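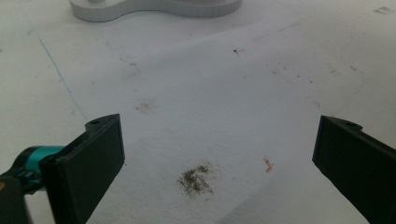

三月去了一趟Grolletti在Casisby的实验室开放日。上午十点开始，下午四点结束，报名的人分两批进去，我在第二批。记录一下看到和听到的内容，主要是他们用手持夹爪采数据训练机械臂的那部分，其他展位只是路过。

实验室在二楼，进门左手边是报告区，右手边是采集区。采集区靠墙放了一排桌子，操作的人手里拿着夹爪工具，相机装在工具上，拍到的画面基本就是两根黑色夹指和夹指前面的桌面。整套流程里不需要机械臂在场，人拿着工具把动作做一遍，图像、夹爪开合和位姿一起存下来，后面再用这些数据训练策略。

他们内部把这个课题叫Wetomano，做的是桌面零件的抓取和摆放。讲解先放了海报，再带我们看桌子。我比较关心的是数据量和桌面条件，下面分开写。

数据方面，目前一共录了901段示范，其中285段是在用旧了的白色桌面上录的，其余在新换的桌面上。旧桌面上有污渍、碎屑和笔画的线，平时不擦。最早一版模型只用干净桌面的数据，换到旧桌面以后会朝深色的污渍伸过去，夹一个空。加入旧桌面的数据之后，这种情况少了很多。海报上给的是一张对照图，横轴是旧桌面数据所占的比例，纵轴是误抓次数，曲线前半段降得快，后半段基本走平。每个点测100次，每次零件位置重新摆。

有人问为什么不直接做数据增强，在干净的图像上贴污渍。回答是试过，有用，但比不上真实录的。贴上去的斑点边缘太整齐，也没有夹指投下来的阴影。模型对阴影很敏感，夹指靠近桌面时图像下半部分会变暗，污渍和阴影叠在一起的时候最容易出错。这一条我觉得对我们有参考价值，我们自己的数据里也有类似的问题，之前一直当成标定误差在查。

录制规范比我想的细。夹爪要张开着进入，先在目标上方停一下再下去；一段里面中途手抖或者换了手，整段作废。夹指是平板形的，磨损之后要更换，更换前后的数据分开存。零件用白色的打印件，白色零件放在白色桌面上，轮廓只能靠侧面的层纹和底下一点影子来分辨，这是有意选的难条件。彩色零件做过一轮，成功率太高，看不出方法之间的差别，后来就不用了。

现场演示安排在下午两点，用Nowakowski提供的机械臂，跑同一个策略。前后一共演示了3轮，前两轮都抓起来放到了指定位置，第三轮零件靠近桌边，夹爪下去时偏了一点，把零件推走了，操作人员按了停止。讲解的说法是桌边的示范数据偏少，下一批会补。每轮从开始到放下用时不长，但下降阶段明显比人手慢，中间有停顿。问了一下，停顿是推理的间隔造成的，这一版没有做平滑。

没有看到的部分：训练代码没有展示，模型结构海报上只有一个框图，没有写参数量。多个操作人之间动作习惯的差异怎么处理，我问了，答复是目前不区分，混在一起训练，还没有单独的实验。透明和反光的东西也还没有开始做。

资料方面，现场发了一份折页，内容和海报差不多，对照图也在里面，印得比较小。数据集说是以后会公开，没有给时间。

交通补充一句，从车站到Casisby园区北门步行可以到，导航会指到南门，南门那天不开，要绕一圈。午饭园区里有食堂，访客在门口登记后可以用餐。

回来以后准备做的事：先把我们现有的录像按桌面情况分一下类，看看误抓是不是集中在有污渍的那几张桌子上；再补录一批桌边位置的数据。折页的扫描件放在组里的共享目录。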